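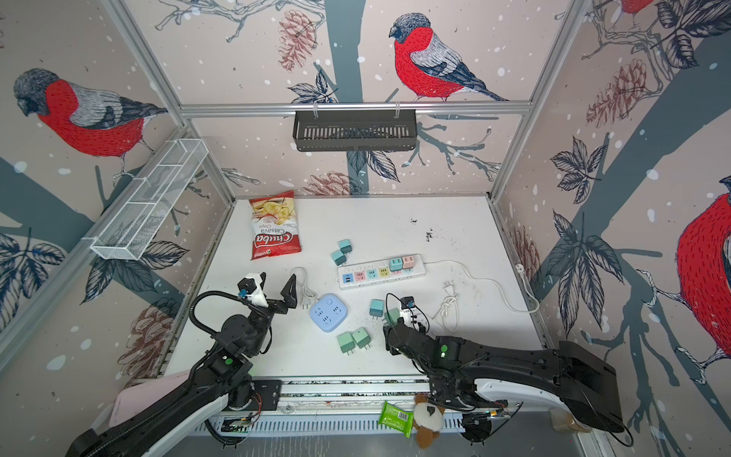
使わなくなった電源タップや充電用の小物は、どこに出せばよいのか。

スコムハム地区では、2月17日以降、地区センター1階の回収棚に持ち込める。受付時間は午前9時から午後5時までで、料金はかからない。

ホーム 地域 くらし 催し 投書 お問い合わせ

小型電気用品の回収棚、地区センターに常設へ

2008年2月17日　読了時間 4分

スコムハム地区センターは、家庭で不要になった電源タップ、延長コード、充電器、ケーブル類を受け付ける回収棚を1階ロビー脇に常設した。これまでは年に一度、9月の回収日に限って受け付けていたが、持ち込みが一日に集中し、駐車場に入れない車が出ていた。

昨年9月の回収日に集まった品は1,594点で、前年の1,287点を上回った。最も多かったのは携帯電話の充電器で、延長コードと電源タップがこれに続いた。センターによると、閉場後に品物を持って訪れた人もあり、別の日にも受け付けてほしいという要望が窓口に寄せられていた。

回収棚の運営は、地区の委託を受けたリサイクル会社クルーニクスが担う。棚は二段で、上段にコード類と電源タップ、下段に充電器や小型の機器を入れる。同社が週に二度引き取り、まだ使えるものと分解に回すものに分ける。使えると判断した品は検査を経て、ペテク通りの中古品店ドラスタンスで販売する。売り上げの一部は地区センターの備品費に充てられる。

クルーニクスで仕分けを担当するダニカ・トライコフスキさんは、電源タップについて、差し込み口の変色、コードの根元の傷み、スイッチのぐらつきを確認していると話す。「外側がきれいでも、古いものは中の金具がゆるんでいることがあります。見た目だけで再販売に回すことはありません」。USBの差し込み口が付いたタップも、通常のタップと同じ上段で受け付ける。

持ち込む際は、コードを軽く束ね、ひもか紙テープで留める。強く折り曲げたり、本体に固く巻き付けたりしない。箱や説明書は必要ない。濡れたもの、焦げた跡のあるものは棚に入れず、窓口の職員に直接渡す。

電池は対象外となる。乾電池、充電式電池とも、従来どおり地区の有害ごみの日に出す。電池を取り外せない機器は窓口で相談を受ける。テレビ、冷蔵庫、洗濯機などの大型家電、蛍光管、電球も受け付けない。

センターが回収と併せて呼びかけているのが、家庭での置き場所の見直しだ。1月に開いた片付け講座では、講師のサミナ・シェイクさんが、机の上や引き出しにたまりやすい電気小物の分け方を説明した。まず机の上のものをいったん全部出し、電気用品、食べ物、文具、その他に分ける。菓子の袋や飲み物は台所に戻し、電気用品は使っている機器と組にしてから、残ったものだけを処分の候補にする。

シェイクさんは「何の充電器か分からないまま取ってある家庭が多い。機器の名前を書いた札を付けておくと、次に片付けるときに迷わずに済みます」と話した。収納には中身が見える網のかごや、隙間のある棚が向くという。ふたの付いた深い箱は、下に入れたものを忘れやすいため、講座では季節用品に使うよう勧めていた。使用中の電源タップは、かごの中や布の下に入れず、ほこりを払いやすい場所に置くよう注意を促した。

講座の受講料は一人300円で、次回は来月開かれる。定員に達し次第、受け付けを終える。申し込みはセンターの窓口で行う。

地区は回収棚の設置に合わせ、品目の一覧を載せた案内を3,000部印刷した。センターのほか、図書室と診療所の受付で配布している。案内には電池の出し方と、大型家電の引き取りを頼む場合の連絡先も載っている。

棚の利用状況は半年後に集計し、9月の回収日を続けるかどうかはその結果を見て決める。クルーニクスは、持ち込みが多い場合には引き取りの回数を増やすとしている。

関連記事
・有害ごみの収集日、4月から一部変更
・ドラスタンス、営業時間を1時間延長
・地区センター図書室で本の交換会
・ペテク通りの歩道工事、来月完了へ
・古着の回収箱を北口に移設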